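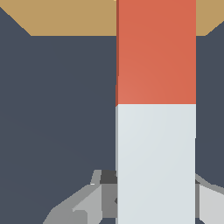 Vier Nächte in Drornham

Eigentlich wollten wir ja nur kurz raus, Ylva und ich, aber dann hat Tín uns den Link zu der Ferienwohnung geschickt und schon waren vier Nächte gebucht (ihr kennt das ja). Im Februar ist in Drornham herrlich wenig los, und die Wohnung im Dachgeschoss war so gemütlich, dass wir am ersten Abend gar nicht mehr vor die Tür wollten! Zwei Schlafzimmer, eine kleine Küche mit Gasherd und ein Sofa, auf dem ich jeden Nachmittag eingeschlafen bin.

Die Treppe hat allerdings 46 Stufen, das sollte man mit Koffern wissen. Unser Vermieter Efren hat uns zum Glück beim Tragen geholfen und gleich noch den Weg zum Bäcker erklärt, dessen Mohnschnecken ich bis heute vermisse. Für die Endreinigung kamen 60 Euro dazu, das fand ich in Ordnung, auch wenn Ylva ein bisschen gebrummt hat.

Beim nächsten Mal nehmen wir Hausschuhe mit, die Dielen sind morgens nämlich eiskalt.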